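How the Nirnell League splits its tied teams, and why I have changed my spreadsheet

2021-01-30

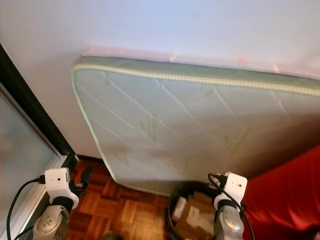 I keep the tables for a small indoor cricket league called the Nirnell. It has four clubs with a full set of fixtures behind them, and at the halfway stage two of those clubs, Brida and Oei, are level on points. I was asked by three separate people to explain why Brida are listed above Oei when Oei won the match between them. The short answer is that the league rules put net run rate before head-to-head. The long answer takes up the rest of this post.

The table as it stands has Sundutano first with 15 points, Brida second with 14, and then a gap. Or that was the position until the penultimate round, when Oei picked up a win with a bonus point and drew level with Brida. I had assumed the order would sort itself out before anyone had to look at the tie rule. It did not.

Net run rate is simple to state. Take the runs a team has scored across the season and divide by the overs it has faced. Take the runs it has conceded and divide by the overs it has bowled. Subtract the second from the first. A positive figure means the team has scored faster than its opponents have scored against it.

The mistakes come in the detail, and I have made most of them at one time or another.

The first is overs and balls. A scorecard that says 7.3 means seven overs and three balls, so the figure to divide by is 7.5. If you type 7.3 into a spreadsheet and divide by it, the answer is wrong by a small amount that looks entirely plausible. I now keep two columns, one for completed overs and one for odd balls, and a third column works out the decimal. The first version of my sheet did not do this. I went back over the old results and corrected them, and one pair of teams in the lower half of an earlier season should have finished the other way round. There was nothing riding on it, but I have updated the archive page.

The second is a side bowled out. If a team is all out before its overs are used up, it is charged with the full allocation. The reasoning is that a side should not improve its scoring rate by losing wickets quickly. Under our rules this needs care, as indoor pairs cricket does not normally end an innings on wickets at all. The Nirnell plays a hybrid format with last man standing, so it does happen, and it has happened twice to Brida. Both times the scorer wrote down the overs the innings lasted. Both times I entered what the scorer wrote. Once the full allocation goes in, Brida's rate comes down by a fair margin, though not far enough to put them below Oei.

The third is averaging. Net run rate for the season is worked out from the season totals. It is not the average of the rates from each match. The two methods give the same answer only if every innings is the same length, and they drift apart as soon as one match finishes early. A quick chase in a few overs counts for a lot if you average match by match and for much less if you use the totals. I had an email with a full working attached which showed Oei ahead of Brida. The arithmetic in it was sound all the way down, but it used match averages, so it was the right sum for a different rule.

The fourth is abandoned matches. An abandoned match gives points to both sides and has no effect on either rate, even if several overs were bowled. We had one in September, when the lights failed at the sports hall with Sundutano going well in their second pair. Those runs do not count for anything in the table. They do count in the individual batting list, which uses its own rule, and this is why the batting totals for Sundutano add up to more than the team total I publish. I have had that pointed out as an error as well. It is in the notes under the batting list and has been from the start.

So much for how it works. Whether it should come first is another question.

The case for head-to-head is that it is easy to follow. Two teams are level, they played each other, one of them won. A player can understand the table without needing a calculator or me. In a league with four clubs, where everyone plays everyone, it is also fair in the sense that there is always a result to look at, barring an abandoned match.

The case against is that it puts a great deal of weight on one evening. Oei beat Brida by 9 runs in a match where Brida turned up a player short and borrowed a fielder. That is a proper win and they got the points for it. Using the same match a second time to settle the tie feels heavy to me when there is a whole season of other results available. Head-to-head also breaks down with three teams level, where A beats B, B beats C and C beats A, and then you need another rule behind it anyway.

Net run rate has its own fault, which is that it rewards running up a large score against the weakest side. Brida's figure owes a lot to one match of that kind. If you take it out, Oei are ahead. You could say the same of almost any team in almost any league, and I do not think removing a result because it was too one-sided is a path worth starting down, but it is a fair complaint and I have noted it.

A third option is most wins. Some leagues put this before either of the others. In ours it would matter, as bonus points mean that two sides can be level on points with a different number of wins. Brida and Oei have the same number, so it would not have helped this time. I would still put it first if the rules were being written again. A bonus point is a small prize for batting or bowling well within a match, and I do not see why a side should be able to stack them up and finish above one that has won more often.

My preferred order would be wins, then net run rate, then head-to-head, then a coin. The present order is net run rate, head-to-head, and then a line that says the organisers will decide, with nothing about how. I have sent this in as a suggestion for next season. It would be wrong to alter anything now, with fixtures still to play and both clubs knowing exactly where they stand.

The spreadsheet has been changed in the following ways. Overs and balls are now separate. There is a tick box for all out, which overrides the overs column. Abandoned matches go on their own tab and no longer have to be left out by hand. The rate is shown to three decimal places where before it was two - at two places Brida and Oei looked closer than they are, and this did not help matters. The match sheet also has a check cell that turns red if the runs scored by one side do not equal the runs conceded by the other. It has caught two typing errors so far, both mine.

What it does not handle yet is a shortened match. If both sides agree to fewer overs before the start, the full allocation for an all-out side should be the reduced one, and at present I have to type that in. It has come up once. I will add a column for it when I next have an evening free.

If you want to check the figures yourself, use the scorecards and not my old tables, some of which are still wrong in the cached copies. Remaining fixtures are on the league page. Oei have Sundutano next and Brida have the week off, so the tie may be gone by the time most people read this.

9 comments
Shared 9 times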